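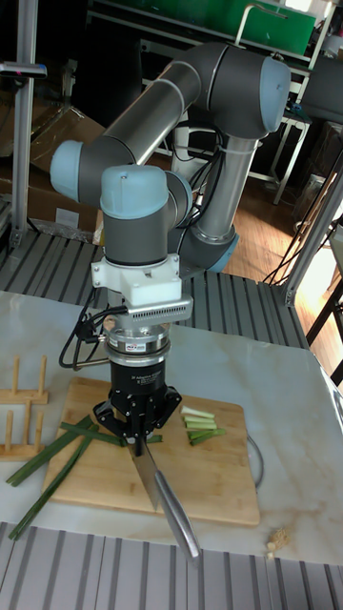

Fig. 6. Kitchen knife held over a bamboo cutting board.

Support > Cumel Kitchen Guides > Boards and Blades > Care of Bamboo Boards

6. Oiling the Board

Oil a new Cumel board before first use and once a month thereafter. Use Cusari board oil or another food-grade mineral oil. Cooking oils must not be used.

1. Wash the board by hand with mild soap. Rinse both faces.
2. Stand the board on its long edge and leave it to dry for 16 hours.
3. Warm the closed oil bottle in water no hotter than 40 °C.
4. Apply a thin coat with a lint-free cloth, following the grain. Include the edges and the handle slot.
5. Wait 40 minutes, then wipe off any remaining oil.
6. Repeat steps 4 and 5 on the reverse face.

NOTE: Boards in the Prundthorpe size require a second coat on the end grain.

CAUTION: Do not place the board in a dishwasher or leave it standing in water. Splitting caused by soaking is not covered by the warranty.

CAUTION: Oil-soaked cloths must be laid flat outdoors to dry before disposal.

For removal of stains, refer to Section 7.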